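Gripper Stall Near the Wire Rack: Fault Report
Project Asta, simulation stage. Author: Gerrit Van der Linden. Date: 2025-05-06

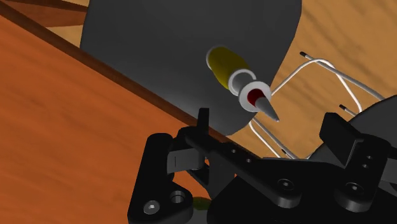 1. What went wrong

The task was to pick up the yellow-handled tool from the tabletop and put it down on a free part of the table. In the simulator the arm stopped with the fingers open and did not close. The controller kept sending the close command until the run timed out. I repeated the run seven times with the same start position and it stalled in three of them.

The wrist view was used for all the checks. The tool lies at a slant with its gray tip pointing down toward the gripper, and the white wire rods are just to the right of it. That leaves little room for the right finger on the way in.

2. Finding the cause

My first guess was the grasp planner, Plindus, but its target pose was the same in the good runs and the bad ones. I then logged contacts at every step. In each stalled run there was a contact between the right finger and the rack before the close command was sent.

The collision shape for the rack turned out to be a solid box. The drawn model is thin bent wire – the physics engine was treating the gaps as filled. Small differences in the approach decided if the finger touched the box or missed it.

There was a second fault. Our stop rule only looked at joint force on the arm, and the gripper joints were never added to the list. On hardware the motor would have kept pushing against the rack.

3. Changes made

Two changes are in the repository now:
– the box was replaced with a set of thin capsules that follow the wires
– the gripper joints were added to the force limit, and a close command that makes no progress for two seconds now ends the run

I reran the same start position and had no stalls. Other start positions have not been tested yet. Illés is checking the remaining objects for box shapes, and the hardware trial stays on hold until July.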